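Ticket: Hand-held gripper, demonstrations rejected on upload
Product: Grulell hand-held gripper
Reported by: Filipa Macedo, Godinho site
Assigned to: Jaime Prata
Status: Pending customer confirmation

Reported problem
Demonstrations of the food wrap task are rejected with the message "finger width out of range." Of 300 demonstrations submitted in September, 100 were rejected. Other tasks recorded with the same tool upload normally.

Support response
The logs show that recording was started with the fingers partly closed. The software takes the first reading as the fully open position, and any wider reading later in the demonstration is treated as an error.

Action requested
1. Open the fingers fully before pressing Record.
2. Hold the tool still for 2 seconds - the status light will change to green.
3. Approach the roll and complete the task as usual.
4. Repeat the width calibration at the start of each shift.

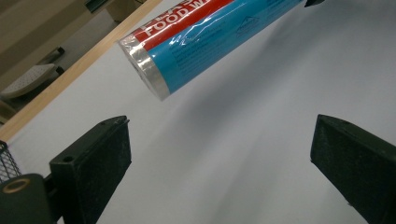

Attachment 1. Fingers open before grasp, food wrap roll.

Customer update
Calibration repeated at 900 mm from the dock, as instructed. A new set has been submitted and is awaiting review. Please keep the ticket open.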